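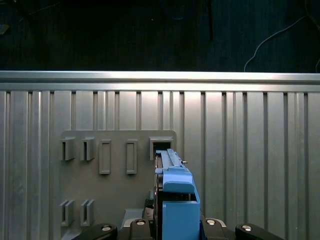

Blue plastic part going into its bracket on the grey plate.

08/06/2023

I have now lived 9 months in Tiro, and last week I finally repaired the kitchen drawer. I want to write about it because it was my first repair in English, and the words were harder than the work.

In my language we have one word for all the small things that hold other things. I went to the hardware shop, which is called Alipour, with this one word translated in my head, and it came out as "holder". The man behind the counter asked me if I wanted a bracket, a clip, a clamp, a catch or a hook. I did not know. I showed him with my hands. He brought me 3 different things and none of them was for a drawer.

So I went home and made a list. I wrote the names of parts on small papers and stuck them inside the cupboard – hinge, runner, washer, latch. My neighbour saw them when she came to return a dish and asked if I was moving out. I kept the papers for 2 weeks. "Runner" I learned quickly, but "washer" still makes me think of laundry, and I believe it always will.

The second visit went better. I said, "I need a pair of runners for a drawer, and the old ones are bent." The whole sentence was practised on the bus. The man said "no worries" and asked me what length, and for this I had not practised anything. I went home again to measure.

The repair itself took one evening. I put the screws in a saucer so they would not roll away, and I put the first runner on upside down. The colour of the new ones does not match the cupboard, but you only see it when the drawer is open.

What I like in these words now is that they are short. Peg, slot, rail, pin. You can say them with a screwdriver between your teeth. The long words I learned at school, for essays and interviews, I use maybe once in a month.

In July I want to try the bathroom tap. I have started a new list for it, and the first word is "spout".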